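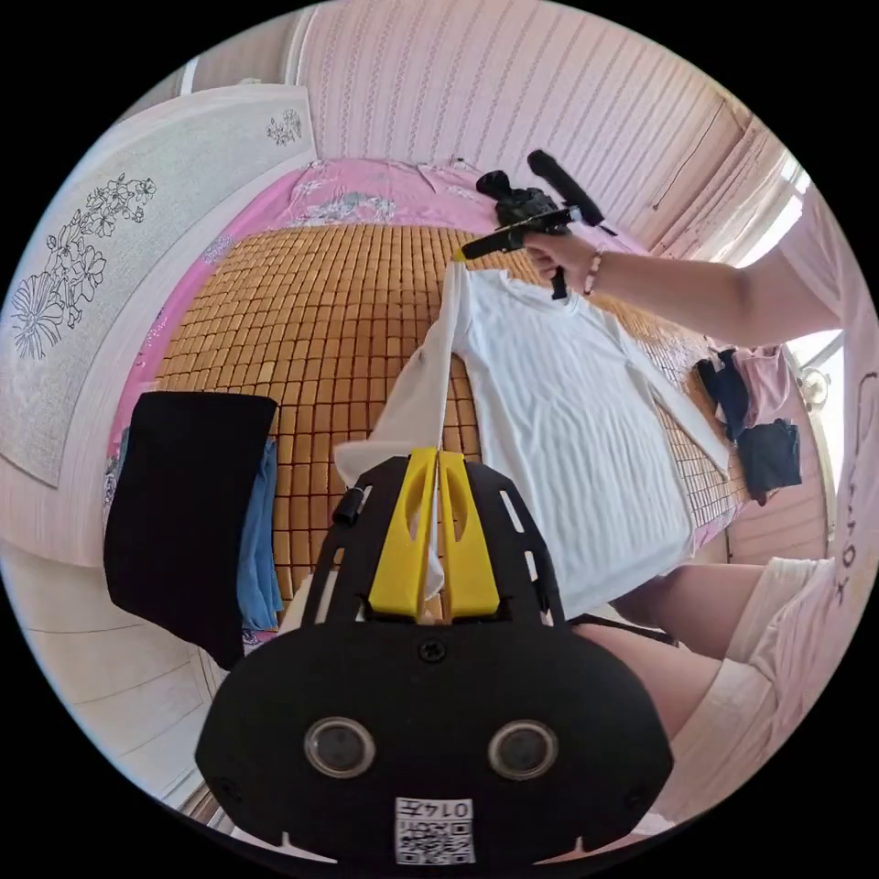

A white T-shirt held up over the tile mat, floral sheet showing at the edges.

Prasby Tile Mat, Double

We resisted stocking tile mats for years. Most of the ones we were sent came with a leaflet promising better sleep, better circulation and in one case better digestion. The Prasby leaflet wasn't much more modest, so we threw it out and kept the mat.

What you get is a bed-sized grid of small tan tiles that lies over your ordinary bottom sheet. You sleep on it in hot weather and roll it up when the hot weather ends. Air moves between the tiles, so your back has less fabric stuck to it. It does not cool the room. If your bedroom is an oven in August, it will still be an oven, and you will be lying on a mat in it.

Size and fit

The double is 184 cm long and weighs 5 kg. It is made to stop short of the mattress edge, and a border of sheet will show all the way around. A few buyers have sent it back over this, expecting full cover. Please measure first. On a mattress with a deep pillow top the mat dips in the middle, and we wouldn't recommend it there at any price.

Daytime use

Mirani, who import the mat, say it "doubles as a laundry station." We rolled our eyes at that, but a firm, flat surface is easier to fold on than a duvet. Shirts can be spread out and squared up without sinking into anything. Sleeves lie where you put them, more or less. Thin knits are another matter, and I'd keep anything with a loose weave well away from the gaps.
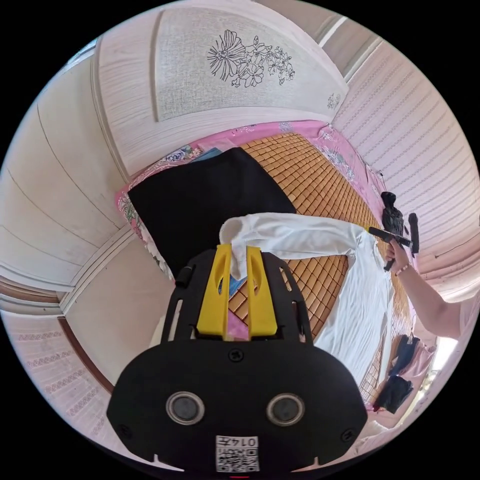 Can I put damp clothes on the mat to dry?

Please don't. Water sits between the tiles and in the backing, and the sheet underneath stays damp long after the top feels dry. Hang clothes up first and use the mat for folding them.

Dark clothes are worth a warning too. New black or navy cotton can leave color on a pale tile if it is left lying there in warm weather. We have had marks come out with a barely damp cloth and we have had marks that stayed. The warranty doesn't cover either.

The folding claim

The box says the mat has been folded 2,000 times without failure. We asked Mirani how, by whom and along which line, and got a friendly email that answered none of it. Simone Damasceno on our returns desk sees the ones that come back, and the trouble is nearly always a corner where someone has creased the mat hard to get it into a drawer. Roll it. Store it on its side, or standing in a closet if you have the height.

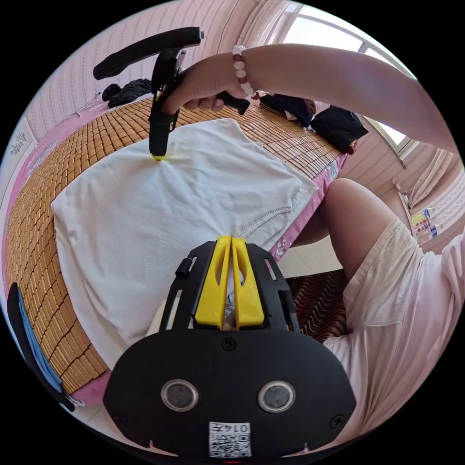
Creases in cotton are the other thing people ask about. A flat bed and a mat will help you see a wrinkle and pull it straight by hand, but you still need an iron for anything you'd wear to work. And do not iron on the mat. The tiles will leave their grid in the cloth, and we can't promise what the heat does to the backing.

Care

Wipe along the rows with a wrung-out cloth. No machine washing, no bleach, no soaking in the tub. Air it for an afternoon before you put it away. A new mat has a smell for the first few nights, which the maker calls "natural freshness." Open a window.

Compared with the Clodham

The Clodham mat costs less and has larger tiles. Nuwan Begum slept on both through May and preferred the Prasby for comfort, though the Clodham was easier to roll. Side sleepers may not like either one much. Try a night on a friend's before you spend the money.

In the box: one mat, two storage ties. The ties are flimsy and we'd use a belt.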